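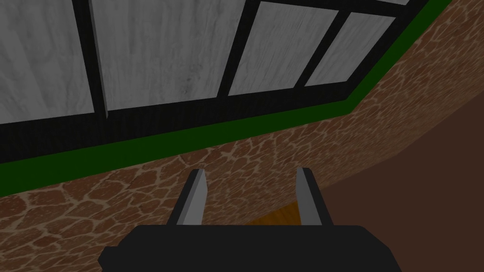

How often do lead aprons need to be checked?

Every apron, skirt, vest and thyroid collar is looked over by the wearer before use and gets a full inspection with screening once a year. A garment that has been dropped, folded or caught in a door gets an extra check before it goes back on the rail.

X-ray protective garments: annual inspection checklist with comments

Site: Gomholm Imaging Clinic, ground floor and day theatre
Inspected by: Nevzat Baysal, radiation protection supervisor
Date: 4/30/21
Garments on register: 89

Mark each item OK, ACTION or N/A. Write a comment against anything marked ACTION. Comments on OK items are optional but help whoever does this next year.

1. Register and labels

1.1 Every garment on the register has been found. ACTION
Two thyroid collars missing from the theatre list. One later turned up in a locker. The other is still missing and stays on the register as "not found" until June, then comes off.

1.2 Each garment has a readable number. ACTION
Numbers on the older Piltamano aprons have washed out at the hem. Re-marked with the fabric pen on the inside of the left shoulder. Please use the same spot for new ones.

1.3 Lead equivalence label present and readable. OK
One label on a half apron is starting to peel. Stitched down again.

1.4 Garments brought in by visiting staff are listed. ACTION
Three visiting surgeons keep their own aprons here. None were on the register. They have been added, and they will be screened on the same terms as ours.

2. Outside of the garment

2.1 Cover free of tears, holes and open seams. ACTION
Apron 31 has an open seam along the bottom edge long enough to get three fingers in. The inner sheet can be seen and has started to sag. Withdrawn.

2.2 Cover clean. ACTION
Theatre aprons were poor. There was dried contrast on several and adhesive on most of the collars. Wiped with the neutral detergent. Do not use alcohol wipes on the Özkan collars, as the maker's leaflet says it stiffens the cover.

2.3 Buckles, straps and hook-and-loop fastenings hold. ACTION
Fastenings on 14 garments are full of lint and let go when the wearer raises an arm. Cleaned with a stiff brush. Five of these still would not hold and have gone out for new strips.

2.4 No lumps, creases or thin places when felt by hand. OK
Lay the garment flat and work from the top down with the palm. It takes longer than it sounds, and rushing the shoulders is how last year's fault was missed.

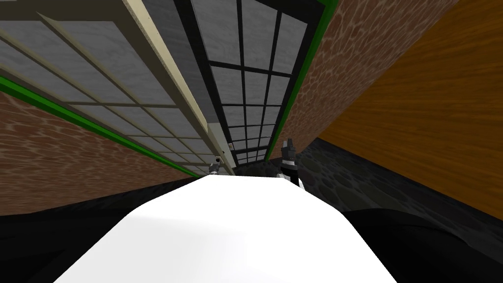 2.5 Shoulder seams checked separately. OK
Added this year after the fault on apron 12. The inner sheet can slip down from the shoulder while the cover still looks perfect, so feel for the top edge of the sheet and compare left with right.

3. Screening

3.1 Full screening carried out on every garment found. OK
Done on the fluoroscopy table in Room 2 over two evenings. Manual settings were used throughout. With automatic control on, the unit drives itself up against the lead and the operator gets a dose for nothing.

3.2 Operator wore an apron and dosemeter during screening. OK
Apron used by the operator was screened first.

3.3 Defects measured and drawn on the garment outline. OK
Outline sheets are in the folder behind this checklist. Use a new sheet for each garment, even where there is only one small mark.

3.4 Defects within the clinic's own limits. ACTION
Our local limit is 100 square millimetres in total over the chest and pelvis, and nothing at all over the thyroid. Aprons 31 and 46 fail. Collar 7 has a crack through the middle and fails. Apron 52 has two pinholes near the hem, well inside the limit, and stays in use. Compare it with this year's sheet next time.

3.5 Images saved under the garment number. OK
Saved for failed and borderline garments only. Storing all of them filled the folder in the past and they were never opened.

4. Storage

4.1 Rails and hangers sound and fixed to the wall. ACTION
The Skimolov rail outside theatre has worked loose at one end. Estates informed the same day. Aprons moved to the Room 2 rail until it is fixed, so expect it to be crowded.

4.2 Garments hung up and not folded. ACTION
Found four folded over the back of a chair and one on the floor under the mobile unit. This comes up every year. The cracks we find are nearly always on a fold line.

4.3 Storage away from radiators and direct sun. OK

4.4 Enough hangers for the number of garments. ACTION
Short by six in theatre. Ordered.

5. Withdrawal and disposal

5.1 Failed garments removed from use and marked. OK
Red tag through the strap and "DO NOT USE" across the front in marker. The tag alone has been pulled off before.

5.2 Failed garments held in the locked store. OK

5.3 Disposal through the lead waste contractor arranged. ACTION
Collection booked for June. Nothing goes in the clinical or general waste, including offcuts and old collars.

5.4 Replacements ordered. ACTION
Two full-wrap aprons and one collar. The quote came in £500 over what is left in the budget line, so the collar has been ordered now and the aprons are with the manager for approval. Theatre has enough to cover a normal list in the meantime, but a second large size would be tight.

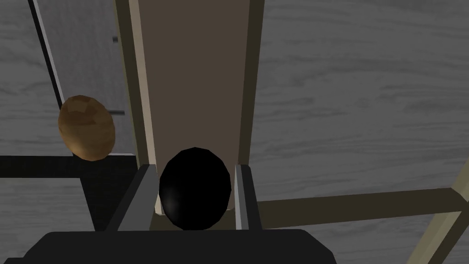 Black egg-shaped object between two grey gripper fingers. Computer render.

6. Staff

6.1 Wearers know how to do the check before use. OK
Asked six people across both areas. All described it properly. Two did not know where to report a fault: it goes in the book on the Room 2 desk, and the garment comes off the rail straight away.

6.2 Sizes suit the people wearing them. ACTION
Several theatre staff are wearing aprons that gape at the armhole. Smaller sizes are hanging in the ground floor store and hardly used. Swap some over.

6.3 Pregnant staff have seen the supervisor about protective wear. N/A
None at present.

Outcome: passed with actions. Items 1.4, 2.2 and 5.1 closed on the day. Item 4.1 to be rechecked when the rail is back up. All other actions are reviewed in June.

Signed: N. Baysal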